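We use cookies to remember your settings and improve your visit. Accept / Manage preferences

Bianka Kerekes
June

Well, I've finally got my grandmother's poppyseed roll to stop splitting down the middle, and since a few of you asked after my grumbling last winter, I'm going to put it all in one thread. Get a cuppa, I do go on a bit.

Her recipe card says "flour, enough" and "milk, warm, you will know". I did not know! I've been guessing at it for 5 winters and my poor family has eaten every guess.

The first thing was the filling. I'd been spreading it on while it was still warm from the stove, and it made the dough go slack before I'd even started rolling. Now I make it the night before and leave it in the fridge with a plate on top.

Grind the poppyseed fresh if you possibly can. My neighbour Deming Meng lent me an old coffee grinder that he keeps for spices, and the flavour is so much rounder (there was a faint whiff of cumin in the first batch, which my uncle quite liked).

Next, the rolling. Go thinner than feels sensible, and leave a bare border the width of your thumb all the way round. Roll it up snugly but don't strangle it - I used to pull it tight like a sleeping bag and then wonder why it burst.

Then you prick it. A skewer, right down to the bottom, every few centimetres. Gran used a knitting needle, and I'm a bit sorry I don't still have it.
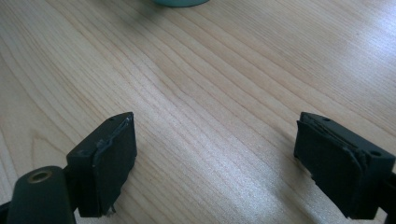 Egg wash is where I'd gone most wrong. She did the yolk first, let it dry somewhere warm, then did the white and let that dry somewhere cool. It's how you get that lovely marbled crackle on top, and I'd been skipping the second coat for years out of pure impatience.

Anqi Tan asked if it freezes. Yes, beautifully! Wrap it whole, and slice it while it's still a bit firm.

My dough comes to 785 grams, and I split it in two. Walnut version next, once I've tracked down decent walnuts. Sihan, I owe you an end piece.

Contact | Privacy | Back to top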